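I put off the cable mess on my desk until Monday morning, when I yanked my laptop charger and nearly took my coffee with it. So, time for a divided box! Mine is plain cardboard with little compartments, saved from a Mendden glassware order.

First, pull everything you don't use daily -- spare chargers, old adapters, mystery cords. Coil each one loosely and give it its own slot.
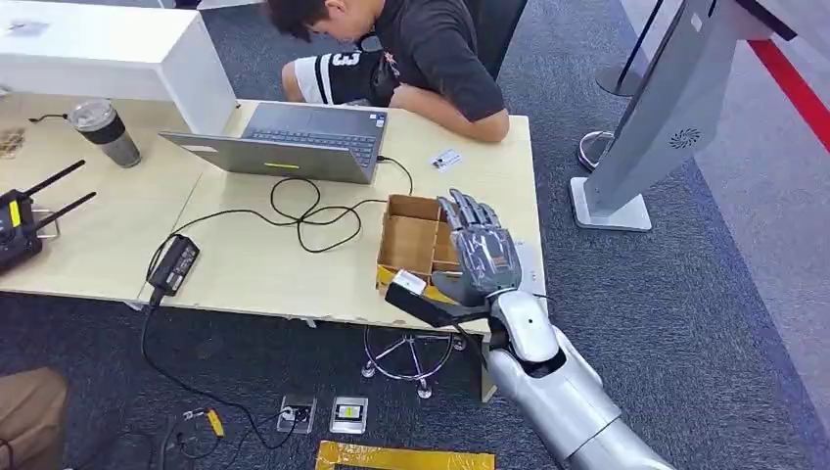
Divided box on the right, black cables still looping across the desk.

Next, label the slots with masking tape. Leave the router for last, and shut the laptop down before you unplug its adapter (I forgot, twice).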